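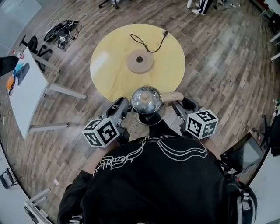 Figura 4. Mesa redonda de superficie amarilla, correspondiente al mobiliario de uso común.

4.2. Forma y color de la mesa en las salas de lectura

El segundo bloque de resultados se refiere a la relación entre la geometría de las mesas y la disposición de los usuarios a compartirlas. La bibliografía sobre bibliotecas públicas ha prestado atención sobre todo a la iluminación y al ruido, mientras que el mobiliario suele tratarse como una variable de fondo. En el presente estudio se consideró la mesa como unidad de análisis, de acuerdo con el protocolo de observación propuesto por Corrigan y aplicado en las sedes de Sturnmont y Altasar (figura 4).

Se registraron 600 periodos de ocupación, distribuidos en franjas de 40 minutos. En cada uno se anotó la forma de la mesa, el color de la superficie, el número de asientos disponibles y la llegada de un segundo usuario sin relación aparente con el primero. Se excluyeron los periodos coincidentes con actividades programadas, así como los de la sala infantil de Altasar, cuyo mobiliario es de menor altura.

En las mesas rectangulares, los usuarios que llegaban en segundo lugar tendieron a ocupar el extremo opuesto, en diagonal respecto del primero. Las mesas redondas no ofrecen esa posibilidad. El segundo usuario demoraba más la elección del asiento y, con frecuencia, delimitaba su espacio mediante una carpeta o una prenda de abrigo - conducta que en las rectangulares fue ocasional. Una vez sentado, sin embargo, su permanencia no fue menor.

El efecto del color resultó más difícil de aislar. Las superficies de tono vivo se concentraban en las zonas próximas a la entrada, donde el tránsito es mayor en cualquier circunstancia. Al comparar únicamente mesas situadas a distancias equivalentes del mostrador, la diferencia entre superficies claras y amarillas se redujo de forma apreciable. Gobnait Corrigan (comunicación personal, 16 jul 2018) señala que en Sturnmont la distribución de los colores obedeció a la señalización por áreas temáticas, lo que limita la interpretación de este resultado.

La reordenación efectuada en octubre permitió un contraste adicional. Se trasladaron 8 mesas redondas desde el vestíbulo hasta la hemeroteca, sin modificar el resto del equipamiento. El uso compartido descendió durante las primeras semanas y se recuperó después parcialmente, con un patrón semejante en las dos sedes. Los datos de la sala Pruniretti, de apertura posterior, se presentan por separado en el apartado 4.3.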